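Thepsuriya Sim Grippers - data card

Rendered episodes for comparing two gripper controllers, Cledine and Plevach, on the same simulated arm. All images are synthetic. Physics runs in Closton.

Contents

Each episode folder holds RGB frames, joint states and a controller log. Camera streams are stored separately and share a clock. 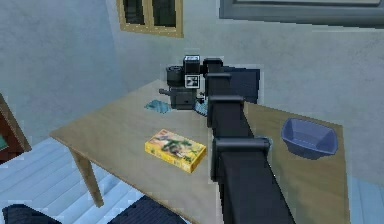 Joint states are logged in radians, base to tip. Gripper opening is normalized - 0 is closed, 1 is open.

Views

Arm-mounted and room cameras are both included.
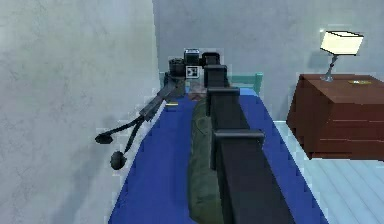
Bedroom set, arm extended over the blue sheet, marker near the gripper.

Splits

Train and test are split by episode. Every controller setting was run with 5 seeds, 3 for training and 2 for test.

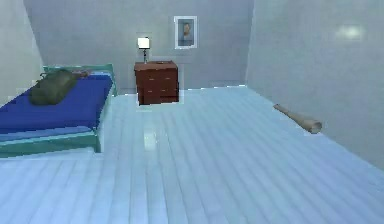
Frames without the robot are kept in both splits. Filter on arm_visible to drop them.

Known issues

Some frames contain almost nothing but surface texture - exclude them from pose scoring. 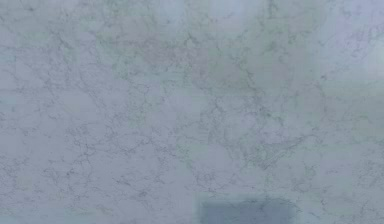
Veined marble pattern, dark block at the bottom edge.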